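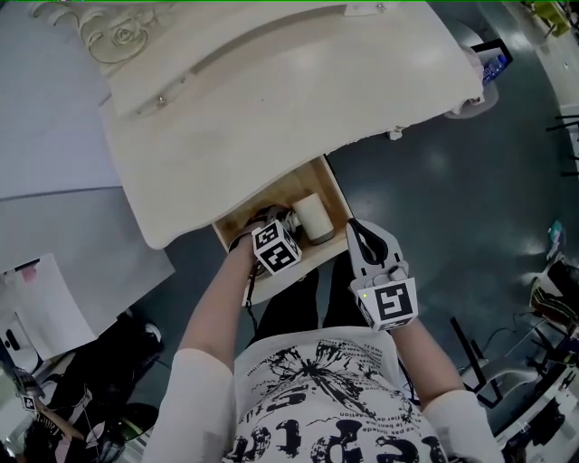
Last updated: September

Search this site Enter keywords Go

I'd arranged to speak to Delia Cisternas at nine in the morning and she was already two coffees in. She runs the kit side of Fliltovberg from a pair of rooms above a tile shop in Fladthorpe, and what she hires out is a set of hand-held grippers. You pick up a pair, do an ordinary job with them (open a drawer, take something out, shut it again) and the movements get saved so a robot arm can be trained on them later.

I asked who on earth rents such a thing. "Colleges, mostly!" she said. "And small firms that want to try teaching an arm without buying the arm first. D'Amico over in Esville had a set for 12 weeks and they only rang me once, and that was about the carry case."

The part I'd been wondering about was the square markers, the chunky black-and-white ones. Delia is very fond of them. "They tell the software where your hand is and which way it's tilted. People want to take them off because they look daft. Please don't take them off. And don't let your sleeve flop over them either, I've had whole mornings of recordings sent to me that were no use for that."

So is it hard to learn? She laughed quite a lot at this. "Everyone's terrible for the first hour. You've got lovely fingers that can feel things and I've just swapped them for two stiff ones. Drawers are the worst, you go in too steep and bang the side. I tell people to do 60 goes at one easy task before they try anything clever, and to have a biscuit halfway."

I had my own try later on and can report that she's right about drawers. My wrists ached by lunchtime, which I did mention, and she said the handles are being looked at. The cable is my other grumble. It runs back along your arm and I kept wanting to shake it off like a wasp. "Tape it at the elbow," said Delia, who plainly gets asked this a lot.

On price she was quick. A pair is £37 a day, with the case and a phone number you can ring until six. Buying outright is £2124, and she'd sooner you hired first. "I'd hate to have someone stuck with it in a cupboard. Hire it, have a moan at me, then decide."

She's hoping to have a left-handed guide written soon, as the present one was put together by a right-hander (her) and it shows. I've asked for a copy when it's done, and for another go at that drawer.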